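Ticket: Front loader leaves water in drum, plush load out of balance
Category: Laundry / Appliances
Status: Open, awaiting parts check
Opened: March 5, 2024
Opened by: Alcides Mosquera
Site: Kinnunen guest suites, ground floor laundry
Priority: Normal

Fault as reported

Machine stops before final spin when a plush toy is washed on its own. Water remains in the bottom of the drum. Door stays locked until the cycle is cancelled and the drain program is run by hand. Restarting the spin gives a few slow turns, a pause, a few more slow turns, then the same stop. No unusual smell, no burning, no water on the floor.

The toy belongs to a guest family and was left behind in October. It has been through this machine before without trouble on the same program. Ordinary loads (sheets, bath towels) finish, but the last two towel loads came out heavier than they should have.

Programs tried with the toy alone:

Delicates, cold, low spin - stopped at rinse drain.
Hand wash, cold, low spin - completed, toy very heavy on removal.
Spin only - refused, slow turns then stop.

1. Initial check, machine empty

Power off at the wall, door closed, tap closed. Cabinet sits square on the floor and does not rock when pushed at opposite corners. Transit bolts were removed at installation and are in a bag on the shelf, so they are ruled out. Door seal was wiped around the lower fold with a dry cloth. One hair elastic and a small amount of grey lint came out of the fold. Neither would explain a drain fault.

The pump filter is behind the round white cover at the lower right of the front panel. It has a small slot at its left side. Use a flat screwdriver or a coin, and don't lever against the painted panel.
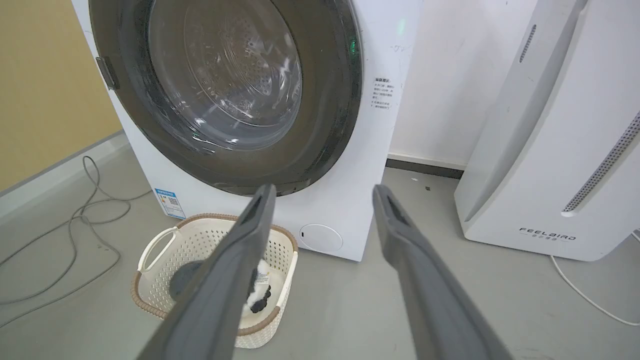 2. Filter and pump

Towel laid along the front edge, shallow tray under the opening. Filter backed out slowly, a quarter turn at a time, letting the water run between turns. Tray emptied 4 times before the flow stopped.

In the filter: lint packed around the core, one shirt button, a strip of clear plastic from a detergent refill. Rinsed under the tap with an old toothbrush. Pump impeller turned by finger through the opening. It moves in short magnetic steps, as it should, with no grit felt. Filter refitted hand tight plus a small nip. No drip after ten minutes.

Empty rinse and spin run straight after. Drained fully. Spin reached speed.

Conclusion for this step: the drain path was partly restricted. This accounts for the heavy towels. It does not account for the slow turns with the toy, which are the balance routine redistributing the load and then giving up.

3. Load

The toy is a large black and white dog with long pile. It takes up most of the length of the cream basket when laid down on its side. Sewn-in label checked before doing anything further. I copied the wash symbols into the room book and won't repeat them here.

Dry weight was not taken before the first failed wash. This should have been done and will be from now on. A stuffed item this size holds a lot of water in the body and very little in the outer pile, so it lands in the drum as one lump and stays there.
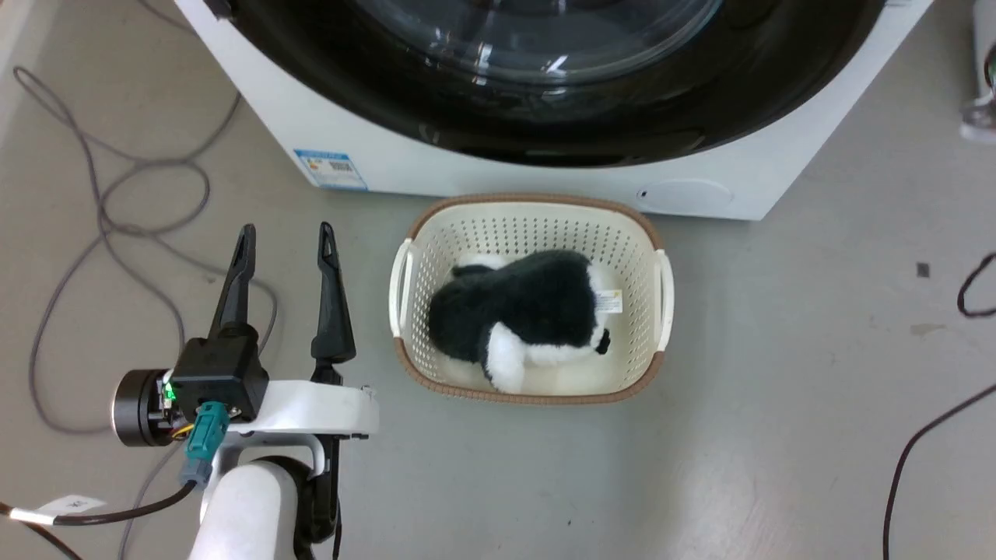 4. Test wash, toy with towels

Method:

a) Toy into a zippered mesh bag (Rakora, largest size), pile brushed flat first.
b) Two bath towels of similar weight added, one on each side of the bag.
c) Liquid detergent, half the usual dose. No softener, it mats the pile.
d) Delicates, cold, extra rinse on, spin set to the second lowest step.

Result: drained at both rinses. Balance routine ran for over 2 minutes before the spin, then the machine went to speed and held it. Slight walking noise at the start of spin, gone once up to speed. Cycle completed and door released normally.

The cycle counter in the service menu read 3,060 at the end of this test. Recorded for the parts check, as the dampers are original.

5. Drying

Tumble drying was ruled out. The filling clumps with heat, and the pile on the white parts goes frizzy at the tips. Procedure used instead: press between two dry towels, reshape the legs and head by hand, lay flat on the Stamora rack with air moving underneath. Turn every few hours. Brush with a soft brush when the surface feels dry, then leave it again. The middle of the body lags well behind the fur, so squeeze it firmly before calling it finished.

The basket is used for carrying to and from the rack only. Its walls are perforated, but a stuffed item left sitting in it overnight stays damp underneath.

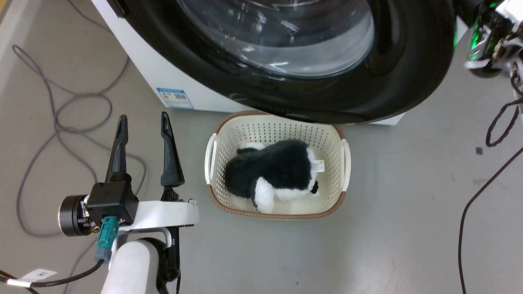
Orlando Alvarado replied that he would skip the machine altogether for anything this size. His method is a bathtub with lukewarm water and a small squeeze of wool wash, pressing down with flat hands, then two clear rinses and a single short spin with towels. He also asked whether the drain hose had been checked for a kink behind the cabinet.

6. Follow-up on drain hose

Checked. Cabinet pulled forward 80 mm, enough to get a torch behind it. Hose had a flat spot where it passed over the lip of the wall box. Rerouted with a Wernar hose guide so that the bend is a smooth curve. Cabinet pushed back, feet re-levelled, lock nuts tightened.

Empty rinse and spin repeated. Drain time is shorter by ear, though it wasn't timed before the change and no figure is claimed.

Bathtub method noted as an alternative. It isn't practical here, as the suites on this floor only have showers.

7. Remaining items

Dampers to be inspected at the next service visit.
Filter cleaning moved to the monthly list.
Note to go inside the cupboard door: single stuffed items are to be washed bagged, with towels, never alone.
Ticket stays open until one more toy load and one sheet load have finished without a stop.
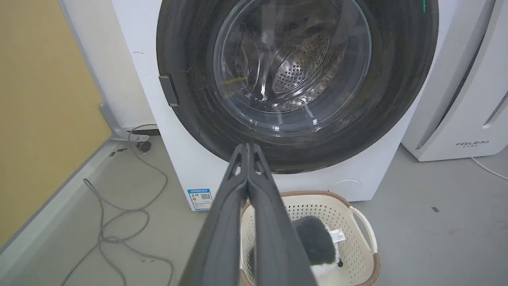

Alcides Mosquera added that the sheet load has since gone through without a stop and came out at a normal weight. The toy load is still to be done. He wants the damper inspection kept as a separate line so that it isn't closed along with this ticket.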